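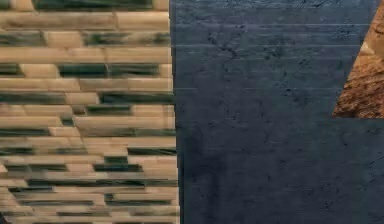

Brick pattern in beige and dark green, stretched sideways.

2019-10-27

Spent most of the day on the import screen in Trunari. The freeze is fixed on my machine. I haven't pushed it yet.

The problem was the one I wrote down at the start of the month. A user opens a large file, the window goes white, and the title bar says it isn't responding. The import is still running the whole time. People kill the program anyway, which leaves a half-written file behind, and then they write to us about the half-written file. The support list has had the same message in different words since the summer.

I started at nine by making a test file with 3000 rows, which was enough to lock up the window on the laptop. The old code read each row, checked it, and updated the progress bar, all on the UI thread. I had assumed the reading was slow. The profiler said otherwise. Reading the whole file took 143 milliseconds. Nearly all the rest was the grid redrawing itself after every row, plus the check for duplicate names, which walks the full list each time.

First change: moved the reading and checking to a background task. It took an hour, and half of that was finding the places where the checking code reached back into a text box to get the date format. There were four of them. I now read the format once at the start and pass it in. The old method is still there with a comment on it because the print dialog calls it too, and I didn't want to open the print dialog today.

Second change: the grid gets rows in batches. I tried 50 first and it flickered. I tried 600 and it looked fine, but the progress bar moved in jumps. Settled on 200. It's a constant at the top of the file and I may change it again.

Third change: duplicate names go in a hash set. Ten minutes, should have been done years ago.

Lunch was leftover soup. Went out for milk and to get away from the screen.

In the afternoon I worked on the Cancel button. It had never done anything except close the progress window. It now sets a token, the task looks at the token between batches, and the partial file is deleted. I got this wrong twice. The first time, the delete ran before the writer had closed the file and threw an exception that went nowhere, so it looked as if it had worked. I only noticed when I opened the folder. The second time, I waited for the task on the UI thread and got a deadlock, the same one I warned people about in my talk in Groswood. Changed it to await and it was fine.
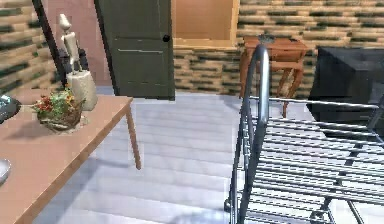 Is it worth keeping the old single-threaded import as a fallback?
Only for one release, behind a setting that is off by default. After that it should go, as two import paths means fixing every bug twice.

Wrote that in the notes for the release and made a ticket to remove the setting.

Listened to the rest of the Polat podcast while the tests ran. The episode was on desktop programs and whether anyone should still be writing them. The guest spent a long time on startup speed and very little on accessibility, which is what I wanted to hear about. I skipped the last part, as it was mostly conference talk. There was one useful point on keeping view models free of any threading code. Ours are full of it. I'm not going to fix that this year.

The tests: everything passes except the two that fail every time the clocks are near to changing. Those need a fake clock. Ticket exists, it's old.

Brenen wants a build they can try. They have the customer with the largest files, 600 megabytes in one case, and I don't have anything that big here. I could generate one, but generated rows are too regular and the duplicate check has an easy time with them. Will ask if they can strip the names out of a real one and send it. If not they will have to test it on their side and send back the log.

Still to do:

Progress text says "row 0 of 0" for a moment at the start.
Error list should be sortable.
Check memory on the 32-bit build.
Rename the setting, the current name makes no sense.
Reply to the Groswood group on the November slot. I can do the cancellation topic if they want something short.

Stopped at seven. Will look at the diff again in the morning before I push, mainly the delete code.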